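Stuck bottle caps and torn seals

Wide plastic caps are harder to open than small ones. The grip is spread over a bigger edge, and if your hand slips the bottle tips before the cap turns. Most of the trouble goes away once the bottle can't move.

Hold the bottle, then the cap

Stand the bottle in something that fits its lower half. A car cup holder, a heavy mug or a bike cage fixed to the workbench will all do. Nuria Casado uses an old desk tidy screwed to the shelf over her sink, and it takes every bottle she owns apart from the 2000 ml ones.

Push on the ridged side of the cap, low down, and keep the pressure level. Squeezing the top only bends the plastic. If it still slips, dry the ridges with a tea towel or put a thick rubber band round them.

A cap with fine upright ridges gives plenty to push against, even when the bottle is sitting low in its holder.
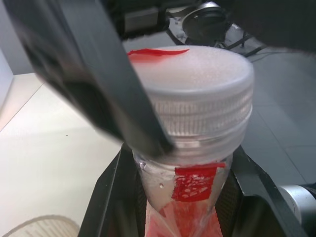

Clear away the seal

Shrink film tends to tear unevenly. Pick off any loose strips before you lift the cap — a scrap on top can easily drop into the drink. Nail scissors are better than a knife for the last bit.

Wipe the shoulder

Run a cloth round the neck and shoulder before pouring. Drops there run down to the label, and a damp label starts to peel at the corners.

Putting it back

Turn the cap backwards until you feel the thread drop, then tighten it. Stop when it is snug.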